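October, notebook, ward poll for the Famham council election

9.40 am

Picked up where the last entry stopped. The Praka output for Antwi ward came through overnight and it is far too pleased with itself. It has the sitting party winning the ward comfortably and puts a narrow band round the figure. I don't believe the band. I might believe the lead, but not on this evidence.

Went back to the contact file first. We started with 3,074 addresses. After matching and cleaning, the file Praka used has 2,642. The log puts the difference down to "duplicates and void", which covers a multitude of sins. Flats with the same street number are being folded together if the flat letter sits in the wrong column. Antwi has a lot of flats and the rest of Famham hasn't, so if that's going on it will hurt this ward and hardly show anywhere else. Flats vote differently there. At least they did last time, going by the box tallies, and those were scribbled down by people leaning over a rope.

Asked for the raw file again.

11.15 am

Raw file in. Pulled 120 of the dropped addresses at random and checked them by hand against the printed register. Slow. Coffee gone by the second sheet.

Rules I used, so whoever repeats it does the same:
Same surname and same flat: true duplicate, drop.
Same surname, different flat: keep.
No surname at all: look at the street list, and if the building exists, keep.
Building demolished: drop. (The old laundry site still has entries against it, which says something about how often the register is cleaned.)

Result: 60 of the 120 should never have been dropped. Half. I did the last sheet twice in case I'd got generous towards lunch and it came out the same.

Before anyone gets excited, this doesn't tell us the lead is wrong. It tells us we didn't ask some of the people we thought we'd asked. They could be just like their neighbours. My guess is they aren't, but a guess is all I've got and it shouldn't go in the summary.

2.05 pm

Tried the Farberg weighting as suggested. For anyone reading cold, that's the one built for the Farberg mayoral race, where it did well. I'm wary of it. It did well once, in a place with two candidates and a high turnout. Famham has five lists, a row about the bus station and a turnout that would embarrass a parish meeting. It also leans on what people say they did last time, and people are very keen to remember having backed whoever won.

Ran it anyway on the cleaned file as it stands, flats still missing. The lead shrinks a bit. Ran it again with the recall question switched off and the lead goes back up. So the whole movement is coming from one question that I trust less than any other on the sheet. Not using it. Outputs are in the folder marked Farberg trial, and please leave them there.

The undecideds worry me more. Praka shares them out in proportion to the decided, as if they were just slow versions of everyone else. The interview notes don't read like that. Several say they'll decide on the day, one says "whoever fixes the crossing", and a good number look to me like people who will stay at home and were too polite to say so. I'd sooner print undecided as its own row and take the complaints.

3.50 pm

Talked it over at the big table. General view was that the client wants one number per ward and will be cross with a range. Fine, but the number we have came out of a file with a hole in it. Agreed to hold Antwi back and release the other wards with a note. I argued for holding the lot and lost.

Also agreed that the words "safe" and "comfortable" come out of the draft. One of those was mine, from the first version.

Still to do:
Fix the flat column and rerun the match from the raw file.
Ask Praka how the band is worked out. Third time of asking.
Call back the restored addresses, evenings only.
Check whether the neighbouring wards have the same fault on a smaller scale.

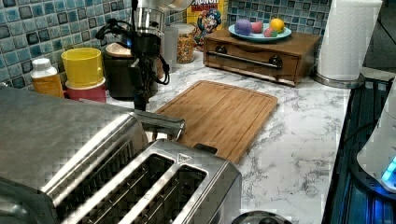
If the callbacks look like the rest of the ward I'll sign off the original lead and say so in here. If they don't, the other wards need pulling too, and the note we've just agreed won't cover it. Rerun goes on tonight, match log switched to full this time.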